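Open Afternoon at the Drirkwood Workshop

Members who signed up for the September visit got a full afternoon at Fundberg's workshop in Drirkwood. The doors opened at 1 p.m. and the last group left a little after 5.

Juwita Rahman gave the opening talk. Her team records people doing ordinary kitchen jobs with hand-held grippers, and the recordings are used to train robot arms to do the same jobs. She kept the talk short and moved everyone over to the work tables, where Syahrul Sitompul was handling plastic food containers with the grippers.

The fingers close in parallel when the handle is squeezed. Syahrul said thin plastic is harder than it looks. Squeeze too much and the wall bends, too little and the container slides away. Containers that sit close together are worse, because the second one tends to come along with the first.
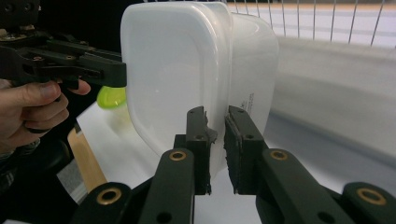

Finger pads were the other big topic. They take most of the wear, and the team goes through a lot of them. Herman Simanjuntak, who looks after the hardware, said he would like a tougher rubber but has not found one that grips as well on smooth plastic. He passed a few old pads to the group — some were down to the fibers.

Visitors could try the tools themselves in the second hour. Most found it slow going at first. Leandro Ibarra asked whether left-handed users had trouble, and Juwita said the team wants more left-handed people in the recordings.

Fundberg plans another open afternoon in the spring. Places will be limited again, and members who were on the waiting list this time will be offered them first. To add your name, write to Sutrisno Ginting at the newsletter desk.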